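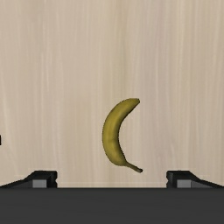 My grandmother kept a grocery list on the back of an envelope all week long, and by the time shopping day came around there wasn't a white spot left on it. She wrote in pencil, she crossed things out, and she added little notes to herself like "only if firm" or "ask about the big jar." I always thought I'd do the same once I had my own kitchen, and for years I did nothing of the kind. I shopped the way I did everything else, in a hurry and hungry. Then came the evening this past October when I got home with my arms full of bags and realized that I had bought plenty of food and not one thing that could be called supper. I had crackers and I had two kinds of mustard. The only piece of fruit to my name was a single banana, like the one up top, lying all by itself in the middle of the table with nothing but bare wood grain around it. I ate it standing up, with some of the mustard crackers after (not together, I promise!), and I decided that something had to change.

So I started planning meals. I know, I know, everybody and their sister has a system for this, and I have tried quite a few of them over the years. I had the pretty notebook with the tabs. I had a phone app called Starix for a while, which wanted me to tell it every single thing in my pantry before it would let me do anything at all, and I gave up somewhere in the spices. What I do now is so plain that I'm almost embarrassed to write a post about it, but a few of you asked after I mentioned it last time, and it's cold out and I have a pot of tea, so here we are.

I take a sheet of paper and I write down four suppers. Only four! I used to write seven, and every week by the fifth night I was tired of being told what to eat by my own handwriting, and the cabbage would go limp in the drawer while we had eggs on toast. Four leaves room for leftovers and for the night we end up at that noodle place on Jolirberg Street with the steamed-up windows. One of the four is always a soup. One is always something that goes in the oven and leaves me alone for a good while. The other two are whatever I feel like, or whatever was on sale, or lately something with lentils in it, because I bought a very large bag of lentils and they are not going down as fast as I'd hoped.

After that I go look in the fridge and the cupboards with the paper in my hand. This is the part I used to skip. I'd be standing in the store trying to remember if we had rice, and I'd decide we didn't, and that is how I came to own 11 bags of rice at one time. (They weren't all full, in my defense. But some of them were.) Now I look first and I write down only what's missing, and I put it in the order I walk through the store, vegetables at the front and milk at the back.

I do my shopping at Sjögren, the little market down the hill. It has maybe half of what the big store has and the aisles are so narrow you have to back up to let another cart by, but I've come to like that. When there are only two kinds of canned tomatoes you pick one and get on with your life. They carry the Urnia brand of crushed ones, in the tall can, and I think they're sweeter than the others, though my household says I'm imagining it. The bread comes in at nine in the morning and is still soft when you get it home, and I'll admit that I don't always wait until I'm home.

The soup this week is potato and leek, and I'm making it tonight. I slice the leeks, let them go slowly in butter with a lid on until they slump, then put in the potatoes and enough broth to cover. Salt, pepper, a bay leaf if I remember. When the potatoes give way to a spoon I mash some of them right in the pot and leave the rest in lumps, and a splash of cream goes in at the end. It's even better the second day, so I make the big pot.

If you have a good lentil recipe, please leave it in the comments. I mean it. There are so many lentils.

Posted Feb 2, 2020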